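Changes on the demonstration floor at Clukura

The Wuladel project moved into its second phase this month, and several people have asked what it means for their hours and their jobs. Marlina Hutapea, who runs the second-floor group, answered most of the questions at the staff meeting. Her answers are collected below for those who were on shift.

The packing stations keep their current teams through June. No positions are being cut in this phase. The two robot arms at the Warkholm site will take over mixed-item picking on the late shift first, where we have had the most trouble filling the schedule. People now on that shift have been offered day hours or a place in the demonstration group, and 3 of them have already moved over.

Demonstration work is new to most of us. A person handles ordinary goods by hand, the motion is recorded, and the recordings are used to train the arms. The pay grade is the same as for station leads. So far the group has finished 1,556 recordings, and 317 of those were thrown out and will be done again.
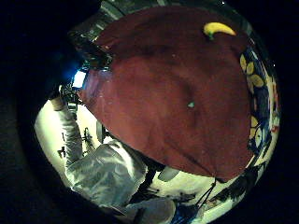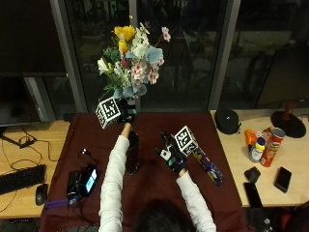
Household goods and artificial flowers on the demonstration floor.

The work is slower than packing and there is no rate to meet. It is also repetitive in its own way. You may do one short motion all morning, put everything back and do it again from a slightly different spot. Two people told us their shoulders were sore after the first week, so sessions are now capped at 45 minutes with a break after each one. If that is still too long, tell Marlina and she will change it.

Some of you asked whether the recordings can be used to rate a person's speed. They can't. Files are stored under a session number, and supervisors at the stations have no access to them. The written policy is in the Raju folder on the shared drive, along with the consent form. Signing up for demonstration work is voluntary, and you can go back to your old station with two weeks' notice.

What happens after June is less settled. Some station jobs will probably turn into jobs watching over the arms and clearing jams, and those need training we haven't scheduled yet. We will print the dates when we have them.

Sign-up sheets are in room 101.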